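Jan 16, 2025
Second-hand desktops, Bernemley lot

Cold morning, two jumpers on. Spent most of it on paperwork for the Bernemley machines and I'm still cross about it, so I'm writing it down while I remember. The school wants them by April, and what's holding us up is the stock list. Whoever filled it in used the maker's serial for half the machines and our own sticker number for the rest, in the same column! Sticker 382 is down twice and sticker 137 isn't down at all, although I had it on my bench before lunch and it boots fine.

I've started a new sheet with a column for each number and a third for what the thing is called on the Paucar system. Please, everyone, fill in all three even if you're in a hurry.

The other old argument is whether we wipe the disks first or test first. I've always wiped first.
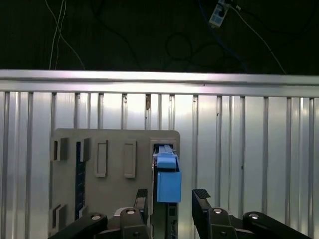

Hiba: test first, please. I lost most of an afternoon before Christmas wiping a disk that clicked its way to the end and then failed the surface check. A short self-test takes a couple of minutes and would have told me not to bother. And if it fails, it goes in the shredding box with a wipe form marked "not possible", so nothing gets skipped.

Fair enough, I'm convinced (mostly). New order then: short self-test, wipe, long test overnight, form. I'd still like the form started before anything else, even if it only has the sticker number on it, or we'll be back where we were with the last lot from Dundavard, which came to 1,539 pounds in shredding fees and nothing to show which disk was which.

Memory next. We've got a drawer of mixed sticks and I tried pairing them up by size, which works until you get one that's happy alone and sulks with a partner.
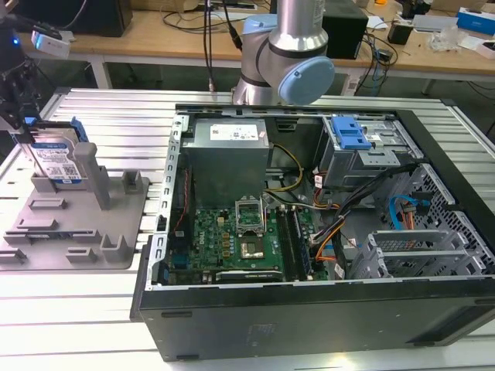 So I've been leaving the tester running over tea with each pair, and putting an elastic band round the ones that pass. Four pairs done. Isla wants them in proper bags with dates on and she's right, but we've run out of bags, so it's elastic bands for now.

Clock batteries: just change them. They cost pennies and a machine that thinks it's 2009 won't load half the web pages, and then the school rings us up. I've asked Vernon to order a strip when he does the Idel order.
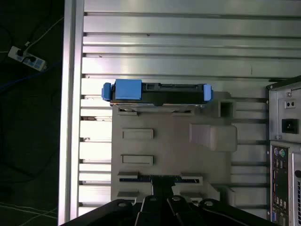

Hard disk with its blue rails on, resting on the grey holder.

Left to do: finish the new sheet, find out who has the good label printer, ring the school about keyboards – they said they had their own, but I'd like to hear it again.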